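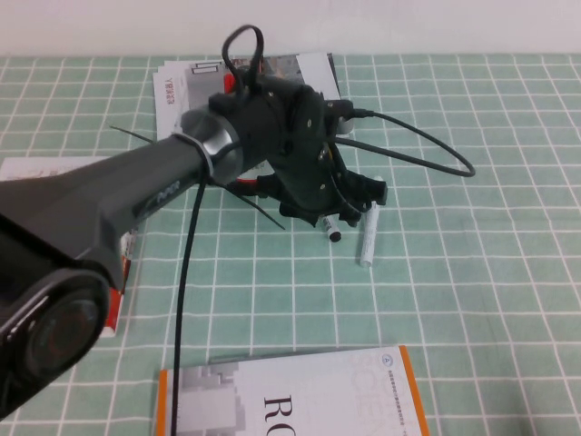

*Arm, gripper, two markers, three books. The tablecloth came out of petty cash.*

The Plillton budget has a line for the arm, and everyone is proud of it. It has no line for cables, screws or books to put in front of the thing, so these get filed under "sundries", which Rudero capped at 200 for the year. We had spent it by February.

I don't blame the arm. I blame the spreadsheet, where a machine is a single cell. Fontana quoted us 3000 for a spare gripper and 80 for delivery, and the meeting spent an hour on the 80.

My proposal for next year is dull. Buy one arm fewer and put the money into the bits that wear out, get lost or go home in somebody's pocket – markers above all. Cimau does it this way, and their sundries line stands at 2315.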